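Butcher block countertop

A butcher block countertop is a work surface made from strips of solid wood glued together under pressure. The name comes from the thick chopping blocks once used in meat shops, although most modern countertops of this kind are thinner than a true block and are not meant to be cut on directly. They are fitted in kitchens, laundry rooms, workshops and school craft rooms.

Construction

Three main patterns are in use. In edge grain construction, long strips are turned so that the narrow side faces up. The result is stiff and stable, and it is the most common pattern for kitchen counters. In face grain construction, the wide side of each board faces up, which shows more of the figure of the wood but dents more easily. In end grain construction, short pieces stand upright so that the cut ends form the surface. End grain is the hardest-wearing of the three and also the slowest to make.

Strips may run the full length of the top or may be joined end to end. Joints between short pieces are either butted or finger-jointed. Finger joints have more glue area and are less likely to open when the wood shrinks. Panels are sanded after the glue has cured, and the front edge is usually rounded over slightly.

Hard maple is the traditional wood in North America. Beech, oak, birch, walnut and acacia are also used. Softwoods such as pine are cheaper but mark under light use. Bamboo, a grass, is sold in the same form and is handled in much the same way.

Movement

Wood takes up moisture from humid air and gives it off in dry air. It swells and shrinks mainly across the grain, so a deep top changes more from front to back than from end to end. For this reason the top is not glued to the cabinets. Screws are driven up through slotted holes or metal clips, which hold the top down while letting it slide. A gap is left at the wall and covered by a backsplash or strip of trim.

New tops are stored flat in the room where they will be installed, with air able to reach both faces. A top finished on one face only will tend to cup, and the underside is therefore sealed as well.

Sinks and wet areas

The section of counter next to a sink fails more often than any other. Water collects at the rim and enters the end grain exposed by the cutout. Black staining, raised grain and open glue lines are the usual signs.

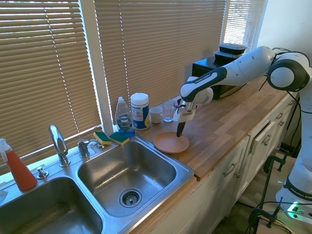
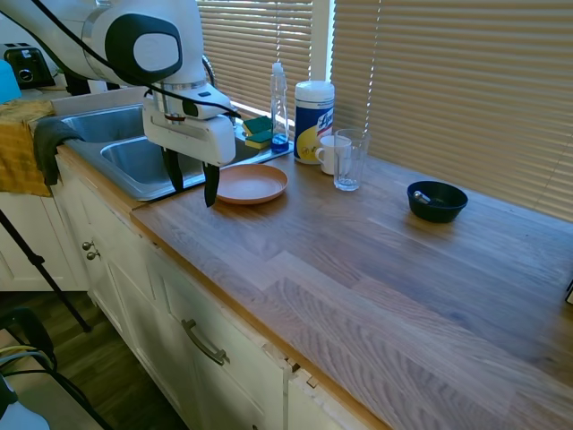 Wooden countertop beside a kitchen sink.

Drop-in sinks cover the cut edge with a rim, and the joint is sealed with silicone. Undermount sinks leave the cut edge in view and depend entirely on the finish. The edge of the cutout is given several more coats than the rest of the top, and the inside corners are cut to a radius, as square corners tend to split. A shallow groove on the underside, set back from the edge, stops water from running inward. Dishwashers placed under a wooden top need a vapor barrier between the machine and the wood.

Finishes

Finishes fall into two groups. Penetrating finishes, such as mineral oil, tung oil and blends of oil and wax, soak into the wood and are renewed by hand. Mineral oil never hardens and has to be reapplied often. Tung oil cures and lasts longer. Film finishes, such as varnish and polyurethane, form a layer on top of the wood. They resist water better but cannot be patched as easily once scratched.

Before oiling, the surface is sanded in stages, commonly ending at 180 or 220 grit. It is then wiped with a damp cloth to raise the grain, left to dry and sanded lightly again.

Repair

Shallow stains and burns are sanded out and the area refinished. Iron stains, which appear where a wet can or pan has stood on oak or walnut, are treated with oxalic acid and rinsed. Small cracks are filled with epoxy or with glue and fine sawdust. A split that runs through the full thickness is sawn along its length, planed and glued again with the panel off the cabinets.

See also

Cutting board
Edge-glued panel
Laminate countertop
Wood finishing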